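Hedlund Low Drawer Cabinet, Gray

I'll be upfront, this is the piece I get the most emails about, and it's the one I have at home too (mine holds snacks, batteries and a frightening number of takeout menus). The Hedlund is a big dark gray cabinet with a glossy top, an open shelf space right under it, and drawers below that. Wide ones up top, then more underneath.

The open space is where I'd put the things you don't want to look at but do want to reach, like a router or game controllers. It's shadowy in there, so a bit of mess really doesn't show!

Now, the top. It's shiny. If you love a mirror finish you'll be thrilled, and if you have kids you'll be wiping it. I use a damp microfiber cloth and then a dry one. Please skip anything gritty. Ruth Hulme wrote to me in March after going at hers with a scouring pad, and there wasn't much I could do for her except suggest a nice long runner.

Drawers run on full slides and each one is happy with 20 pounds in it. Handles are dark and recessed, so nothing catches your pocket when you walk past. Pull them from the middle, especially the wide ones. 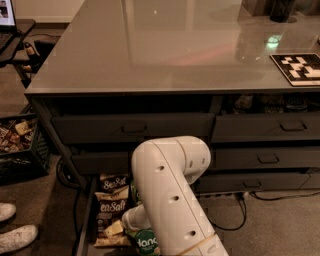
Chips are what most people seem to end up keeping in the lower drawers, and I'm no different. Big bags of sea salt ones fit fine if you lean them back a little. Fidelina Llanos asked if the drawers come out completely for cleaning, and yes, they do: pull all the way, lift the front, and keep a hand under the back. Crumbs get into the corners, so a vacuum with the skinny nozzle is your friend.

Price is $700, delivery included if you're in or near Gridley. It comes assembled and it's heavy, so have 2 people at the door. Felt pads are in the top left drawer, in a little envelope. Stick them on before you slide it anywhere!

Questions about stock or the matching Imel side table? Email me and I'll get back to you, usually the same evening.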